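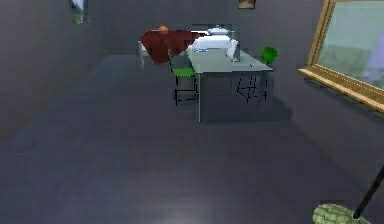 Two versions of "The Erkbridge Road" - which one to watch first?

Asked by Nandini Nambiar, 19/02/2024

I want to see The Erkbridge Road with my father, who likes slow films. On the streaming service there are two entries with the same title and the same poster. One has 191 minutes and the other is 80 minutes shorter. The description under both is word for word the same. Is the long one the director's own version, or is it the one made for television in two parts? I have read that the ending is different, but please do not tell me the ending. Also, is it necessary to see Iltgate before? My father has not seen it and I do not think he will agree to two films.

2 answers

Raghavendra Shetty

I have seen both, the long one in a cinema and the short one at home, so I will try to explain.

The long version is the director's. It was shown at festivals in August and then the distributor asked for something shorter for normal cinemas. The short one was cut by another editor, and the director has said in interviews that he accepts it but does not watch it. The television version is a third thing. It has the same scenes as the long one, only divided in 2 parts with the titles repeated, and I do not think it is on any service now.

For your father I would choose the long one. In the short one the whole part with the ferryman's sister is missing, and later she appears at the wedding and you do not understand why everybody stops talking. The music is also changed in several places. The long one has an interval card after the flood, so you can stop there and make tea.

About Iltgate - no, you don't need it. Two characters come back, but only for a short dinner scene, and what they say there is enough to follow. I saw Iltgate afterwards and I had no problem.

One thing to check: the subtitles of the long version were very small on my television. In the settings you can make them larger before you begin.

Was this helpful? 8 people said yes

Zasis

short one. the long one is beautiful but my wife was asleep before the flood. ending is not so different, only longer

Comment from Nandini Nambiar

Thank you both. We will try the long one and stop at the interval card. Is the actor who plays the ferryman the same one as in Alemneh? My father is sure of it and I am sure he is not.

Comment from Raghavendra Shetty

Your father is right, but in Alemneh he has a beard and he speaks very little.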